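Ticket 319 – Baskets and small parts, table in the packing room
Opened by: Dörte Janssen
Assigned to: Nii Dankwa
Priority: normal
Status: closed

Jan 20, 2018 – Dörte Janssen

Hello Nii, I open this ticket again under a new number, because the old one (154) was closed and the trouble came back. When we pack the small orders for Forkdale, items stay on the table and do not go into the basket. Later we find them when the basket is already on the shelf. Yesterday it was a small packet for the Nasgate order. Last week it was the little white device, and Gunther had to open the whole carton again.

What I already tried:
– I asked everyone to put the basket on the left side and the items on the right side.
– I changed to a basket with smaller openings, so nothing can slip through the wall.
– I wiped the table with the Drulleck cleaner.

The first one helped for a few days. About the other two I am not sure. Could you please look at it?

Reply – Nii Dankwa

Thank you, Dörte. Some questions before I come over. Are the items missing from the list, or only from the basket? Do you put the list next to the basket or do you read it on the screen?

Reply – Dörte Janssen

They are on the list, only not in the basket. The list is on the screen behind us, so we must turn around each time.
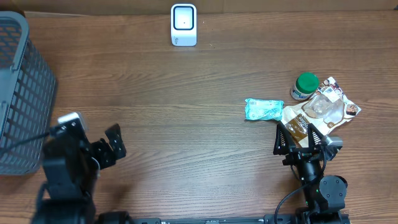

Attachment 1: Basket on the left, white device near the top of the table, packaged items on the right.

Reply – Nii Dankwa

Good, this is helpful. I see one thing that I would change. The packaged items are together on the right half, but the white device lies alone near the top, slightly left of the middle. If a person turns to the screen and then comes back, the eye goes to the group and the single piece is easy to forget. I think the openings in the basket are not our problem. I would keep this basket, the wall looks fine to me.

Please try the following:

1. Put all items of one order in one group on the right. The device also goes there.
2. Start with the smallest piece. Small flat packets like the turquoise one should go in first.
3. Print the list and lay it on the table, above the items.
4. When the basket is full, look over the whole table one time before you carry it away.

Do this for 15 orders and write down every item that stays behind. Please do not change the basket or the table during this time, otherwise we do not know what helped.

Reply – Gunther Kettler

I want to add something. The light makes a pale shine over the middle of the table, and for me a small white thing is harder to see there than on the darker wood. Can we get a cloth or a mat? In October I asked for one from Böttcher but did not get an answer.

Reply – Nii Dankwa

Gunther, I noticed the shine too. I will ask again for the mat, but in a separate ticket. First the test with the grouping, please.

Update – Dörte Janssen

We finished the test. In 15 orders we left 2 items on the table. Both times we found them with the last look, so no carton had to be opened again. One was a packet that was lying under the printed list. We now lay the list at the back edge of the table and put a clip on it, so it does not move over the items.

Gisela Kleinschmidt from the second shift asks if she should work in the same way. She has the basket on the right side because she is left-handed.

Update – Nii Dankwa

Very good. Gisela can keep her basket on the right, then the items go in one group on the left. The other steps stay the same. I have put the four steps and the note about the clip on a sheet, and Hartmut Bauerfeind will hang it at both tables. The mat is requested.

Closed by Nii Dankwa. If an item gets into a carton order late again, please reopen this ticket and do not make a new one.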